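Gindine Pantry Project
Progress report to the Trumetti Fund, second period
Submitted by Hatsue Ikeda, project manager, 2 Feb 2023

Summary

The grant pays for evening food shelves in student housing. In this period we opened shelves in the Jimel and Kinoshita residences, which brings the total to 14. The shelf planned for the east building has not opened. The building owner wants a locked door on the storage room first, and we are waiting for a quote.

Use of the shelves

In this period 177 residents signed up. Most come after 8 p.m., when the dining hall is closed. Sign-up is still on paper and the forms are slow to enter. Sota Kikuchi is testing a short online form and expects to switch over before the next report.

Requests for breakfast items went up. We moved part of the food budget from canned soup to oatmeal and shelf-stable milk — the soup was not moving at Jimel.

Stock

Packaged noodles and snacks remain the items residents ask for most. We buy them by the case and repack them by building. Prices from our main supplier rose in August, and we have kept to a smaller range of flavors as a result.
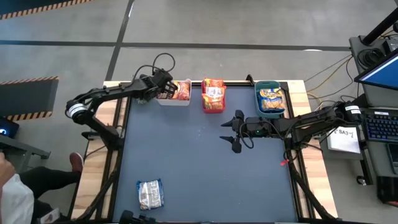

Snack bags in the white and red bins.

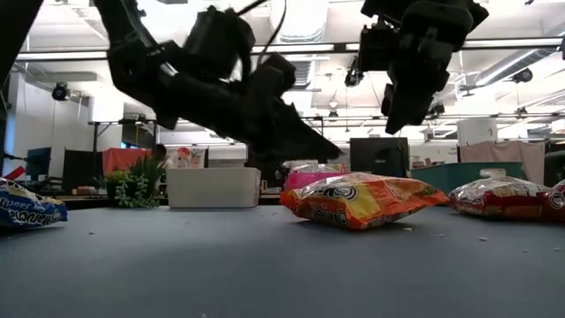
Spending

Food costs are on budget. Shelving came in $2000 over the planned amount, mainly for wall anchors required by the fire inspector at Kinoshita. We covered this from the transport line, which was underspent after the university let us use its van on Thursdays. No change to the total grant is requested. Receipts are in the attached folder.

Problems

Two deliveries arrived with crushed cartons and were credited in full. The Kinoshita shelf was out of rice for most of one month. Restocking there depended on one person — a second key holder has now been named.

Next period

Open the east building shelf once the lock is fitted.
Move sign-up online at all sites.
Ask residents at Jimel which evening hours suit them.
Get prices from a second noodle supplier.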